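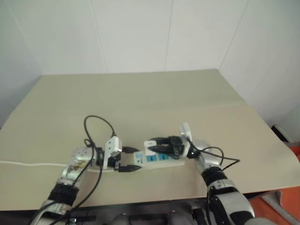

Figure 3. Tabletop with a white power strip and two robot arms; the left gripper holds a white plug block with a black cable.

4.2 Listening for the form in group improvisation

The question of this section is how musicians in a small jazz group know where they are in a tune when no one is stating the melody. Earlier work often treats the rhythm section as a clock that the soloist reads. Our recordings of the Masside quartet suggest a looser arrangement, in which the sense of place moves between the players and is sometimes held by none of them for a few bars.

The material comes from 10 evening sessions at Brumia, a small club with a dry room sound. Every instrument was recorded on its own track. From these tracks we marked 1,124 events that at least two listeners heard as a signal of form, such as a cymbal accent at the end of a chorus or a low pedal note before the bridge. Brushing patterns were left out, as the listeners could not agree on them.

Of these events, 51 were placed in the wrong bar when compared with the chord chart. We first took them for simple mistakes. When we played the passages back to the group, the bassist, Krešimir Stojanović, did not accept this word. He explained that in two of the slow tunes the pianist likes to stretch the last four bars, and that the others have learned to wait for a certain voicing before they close the chorus. The chart shows 32 bars, but the group plays a form with a soft ending. For this reason we kept the 51 events in the data and gave them a separate code.

The trumpet tracks were more difficult. The player uses long silences, and it is not easy to say if a silence is a signal or only a rest. We followed the rule of Wickramasinghe, who counts a silence as a signal when another player changes register or volume within one bar after it. The rule is strict and probably misses some cases - the drummer often answers later than that.

One tune, "Asell," does not fit the method well. It has no fixed number of bars, and the players move to the second theme when the trumpet repeats a falling third. We describe it in Section 5 and do not include it in the event counts given above.

A limit of the study is that the four musicians had played together for many years. A group that meets for the first time on the stand would possibly give clearer signals, and more of them.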